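Gorum bench

The Gorum bench is a two-armed tabletop robot designed and built in a shared workshop in Zotthorpe. It picks up toy building blocks, sorts them by colour into plastic bins, and learns how to do so by copying movements made by a person. It has become one of the better-loved home robot builds of its size, and deservedly so: the plans are free, most of the frame can be put together with a hex key and a hacksaw, and a newcomer can have an arm waving at them by the end of a first afternoon. The name is used both for the original machine in Zotthorpe and for the many copies built from its plans in garages, sheds and spare rooms.

Background

The bench grew out of an earlier project at the same workshop, a single arm bolted to the end of a door laid across trestles. The arm worked well enough, but the door flexed every time it moved quickly, and anything it dropped rolled under the lathe. Members wanted something stiffer, with walls, that could be left set up from one week to the next. They also wanted two arms, mostly for the fun of seeing whether one could hand a block to the other.

Work on the frame started in May. The first version was built entirely from offcuts and was a little out of square, a fault that still turns up in the published drawings as a 4 mm packer under the rear left foot. Builders of later copies regularly ask whether the packer is needed. It is only needed if the frame is crooked.

Frame and enclosure

The frame is made from slotted aluminium extrusion, the same grooved bar used for router tables and 3D printer frames. Posts stand in the back corners, and rails run across the front to carry the arms. The grooves are the great strength of the design. Anything can be loosened, slid along and tightened again, so an arm in the wrong spot can be shifted in a couple of minutes with no drilling. The arm mounts are plates with a grid of holes, and the plans give a drilling pattern for people who would like to make their own.

Three sides are closed in with light panels and the front is left open. The walls keep stray blocks on the table, and they also hide the rest of the workshop from the cameras. The second job matters more than most first-time builders expect. An early copy of the bench with clear walls learned to do its work only when a particular red toolbox was on the shelf behind it, and stopped dead when the toolbox was put away.

The panels can be covered with anything at all, and builders have had a wonderful time with this. Maps, knitting patterns, comic pages and old wallpaper have all been used. Changing the backdrop from time to time is good practice as well as good fun, as it teaches the software to pay attention to the blocks and ignore the walls. The worktop is often covered too, with stone patterns a popular choice.

The total cost of the frame and enclosure for the Zotthorpe bench was a little over 200 dollars, leaving out the arms.

Arms and grippers

Each arm is a Pacheco, an open design with six joints and a gripper. The arms are fixed near the front of the table and reach in towards the back, with enough overlap in the middle for both to work over the same patch of tabletop. Cables run along the outside of the links. Threading them inside looks tidier, and several builders have done it beautifully, but a cable on the outside can be swapped without taking the arm to pieces, and the cables are what wear out.

Fingers have been the busiest area of tinkering. They are small, cheap to make and easy to change, so nearly everyone has a go at improving them. Solid fingers grip hard and tend to flick smooth blocks across the table. Fingers with an open lattice give a little when they close, and rubber pads on the inner faces stop a block from turning as it is lifted. Some builders prefer a narrow tip that can get down between blocks in a heap, others a broad one that can take hold of the rim of a bin.

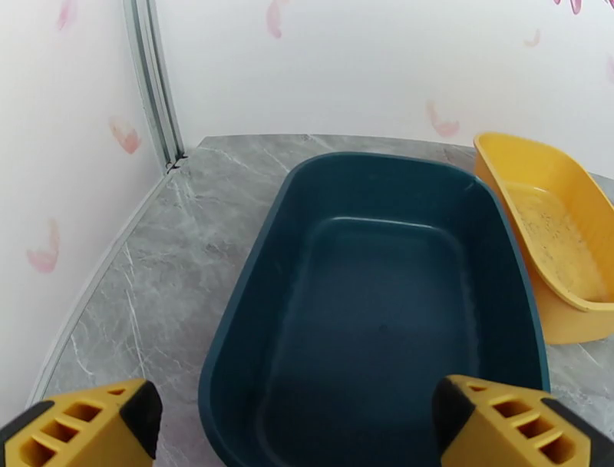
Teal tray and yellow container on the worktop, seen from just behind the gripper fingers.
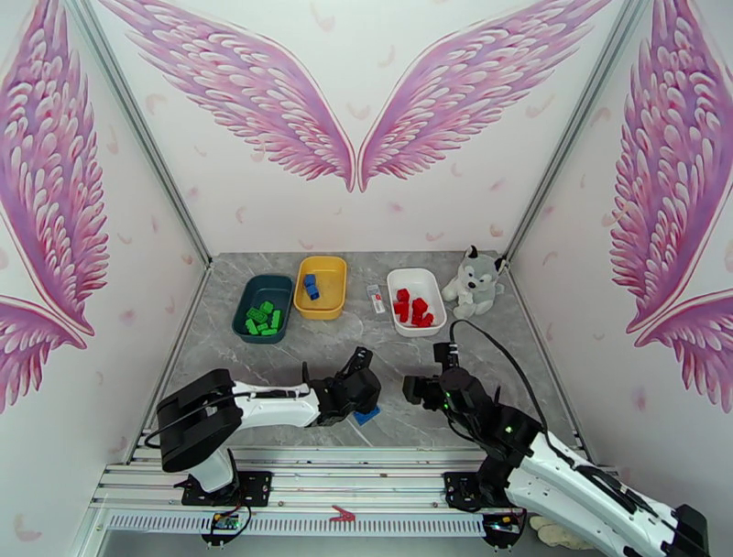 Cameras

The standard layout uses a fixed camera looking over the whole table and a small camera carried at the wrist. The fixed camera shows where everything is. The wrist camera sees what is between the fingers, and it is the one that makes fine work possible. Both run at 30 frames a second, a rate chosen because it suited the cheapest cameras in the shop at the time and kept ever since.

Lighting causes more trouble than the cameras do. Afternoon sun through the workshop's west windows used to put a bright stripe across the table at half past four, and the arms would treat the edge of it as an object and try to pick it up. A lamp shining on the ceiling and a blind on the window cured the problem.

Teaching the arms

The bench has no list of positions to visit. A person teaches it by doing the job, steering the arms through the task while the software, Nellard, records the joint movements and the camera pictures together. After enough of these runs, Nellard works out what the arms should do when the blocks are somewhere they have never been before. Watching this happen for the first time is a real thrill, and build logs from the various copies are full of capital letters at this point.

The first full set recorded at Zotthorpe held 4,000 runs, gathered over one winter by whoever was in the building with a spare half hour. Runs made by many different people gave better results than the same amount from one steady hand. The arms picked up a range of ways to get a block out of a corner, including a sideways nudge against the wall of the bin that had not been planned for at all.

Good teaching is slower than it looks. Beginners tend to rush the approach and then hover above the block, and the arms copy the hovering faithfully. The handbook suggests a steady pace, a clear pause once the fingers have closed, and a short lift before any sideways travel. It also suggests keeping the mistakes in, as long as they are put right within the same run, so that the arms see how to recover from a poor grip.

Common tasks

Sorting by colour is the first task for most builders. Blocks go into bins, and the bins can be any plastic tubs of a handy size. Rounded corners are a help, as a block wedged in a square corner is hard to reach. Tubs in different colours are popular, though matching a block to a bin of its own colour makes things too easy, and the handbook recommends mixing them up.

Other tasks listed in the handbook include:

- passing a block from one arm to the other
- tipping one bin into another
- standing a fallen block upright
- sweeping small scraps into a scoop
- moving a soft toy without squashing it

The soft toy task is harder than it sounds. Plush changes shape as it is gripped, and a paw or an ear can hide the rest of it from the wrist camera. Tipping is harder again, and calls for both arms to lift at the same speed. On the Zotthorpe bench, it took three rebuilds of the mounts before a bin stayed level.

Known problems

Gears in the second joint wear faster than the rest, as that joint carries most of the weight of an outstretched arm. A spring added to later versions takes up part of the load. Dust gets onto the rubber pads and makes them slippery, and a wipe with a damp cloth restores the grip. The two arms have no sense of each other beyond what the cameras show, so bumps do happen in the middle of the table. Nellard stops both arms when a motor draws too much current, but a large red stop switch within reach of a seated person is listed as a required part in every edition of the plans.

Documentation and copies

The build log runs to 184 pages and includes every wrong turn, with drawings. Many readers say it is the best part of the project. A shorter handbook covers only the current version and assumes no background beyond basic hand tools. Copies vary a good deal. Some have one arm, some have a taller back wall, and one is built into a converted piano case with the arms where the keyboard used to be. Changes that prove useful are folded back into the plans each autumn.

Related articles

Pacheco arm
Nellard (software)
Zotthorpe shared workshop
Aluminium extrusion framing
Wrist cameras
Gripper fingers, home-made
Learning from demonstration
Stop switches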